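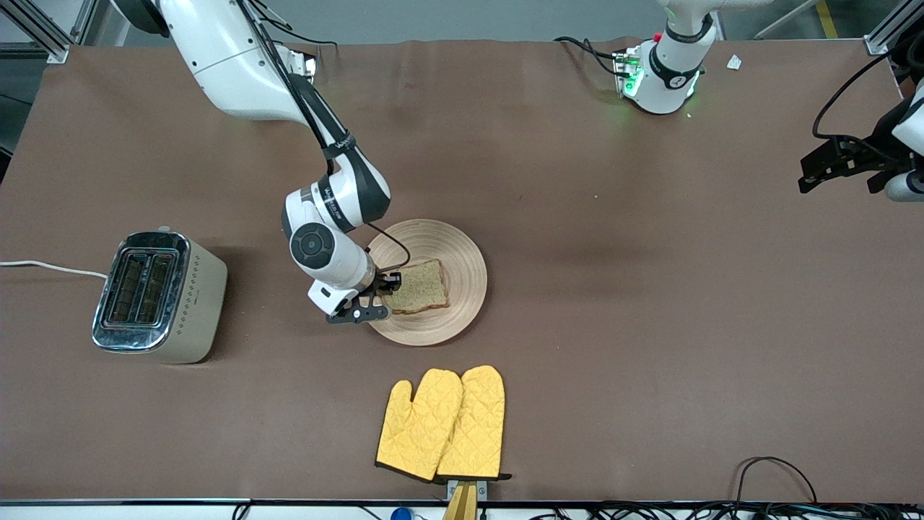

Everyone who sells a gripper has a video of it picking up an egg. I have watched 19 of these videos and I would like to propose a ban. An egg is a generous object. It is stiff, it is round, and it sits there waiting to be admired. A slice of bread is none of those things, and I have come to believe it should be the only thing we let vendors show us.

At our shop in Hamville we have been comparing two parallel grippers, the Plelon and the Wotia, on the breakfast job: slice off the plate, into the toaster. On paper the Wotia wins. It has finer force control and a brochure printed on very heavy paper. On seeded bread it pinches like an aunt at a wedding. The Plelon is cruder and slower to close, and it left fewer dents in the loaf. I was rooting for the other one, having signed for it.

What neither brochure mentions is the plate. A slice lying flat gives two fingers very little to hold, so you end up nudging the crust and hoping for a bit of tilt. We spent around 9 hours on that nudge. Switching the controller to Annan bought us smoother motion, which meant we missed the crust more gracefully.

People tell me the answer is a better camera, and perhaps it is – there is always a better camera. But most of our failures happened in the last half inch, where the fingers hide the very edge you want to see. I would put the money into fingertips. Thin ones, a little soft, cheap enough to ruin. We have three pairs on order, and I have bought another loaf.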